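Can a machine unpack the shopping? Not yet, says Drirero

1/31/20

A machine that puts away the groceries is still some years from the ordinary kitchen, according to a small company which is trying to build one. Drirero has published the first results of its household trial, called Fleklow, and they are modest.

The trial looks at jobs that most people do without thinking, such as folding a tea towel, wiping a bench and taking things out of a shopping bag. People do the jobs first with grippers held in their own hands, and the recordings are used afterwards to teach the arm. In the company's test kitchen the arm then tried each job 200 times. With the tea towel it did rather well. With the bag it finished the job without help in only 3 of every 5 attempts, and it was much slower than a person.

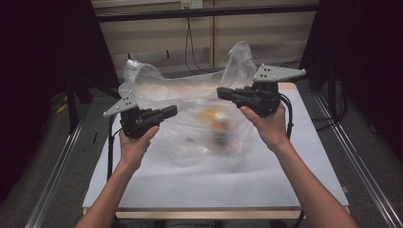

Two hand-held grippers at work on a plastic bag during a Fleklow session.

"Everybody asks me about the heavy things, but heavy is easy," said Bezawit Demissie, who leads the trial. "A box has the same shape in the morning and in the evening. A bag has a new shape each time you touch it."

She explained that the arm often took hold of the bag together with the thing inside it, and then lifted both. Sometimes it let go too early. Tins and jars caused less trouble than soft packets, and the worst results came with bags that had fallen flat on the table.

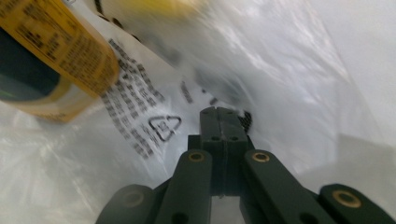 Drirero believes that seeing is a bigger problem than gripping. The arm must decide where the bag ends and the groceries begin, and it has to do this from very close, with the camera almost in the folds. A bottle with a yellow label is simple enough for a person to pick out, even blurred, but the thin white film around it is full of creases and bright spots, and it carries its own black printing and a recycling symbol. The software has mistaken such printing for a label more than once, Ms Demissie said.

The company has now collected 1410 recordings of the bag job and plans to repeat the test in March with paper bags and cloth bags too. A second company, Coste, will supply softer finger tips for the new round.

Shops have also shown interest. Flarirum, which runs a packing service for online grocery orders, has asked if the same arm could empty returned bags at the back of the store. Ms Demissie answered that she would prefer to wait for the next results before she promises anything. No price and no selling date have been given for the machine.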